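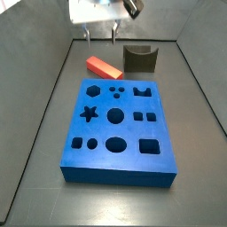
Spent most of January getting the shape-sorting cell at Tiruvik back to where I trust it. The fingers had drifted to the left after the move from Ovadholm, so every pick was landing off center.

I reset the zero with the Strand gauge, then retaught the pick points one at a time - slow work, 7 tries on the star alone. The foam tray doesn't mind being nudged, but the program does, so I now check its position before each run.

Finger screws get a quarter turn check every 123 cycles. Next job is the cable at the wrist, which rubs. Zostent quoted 4 weeks for a new one.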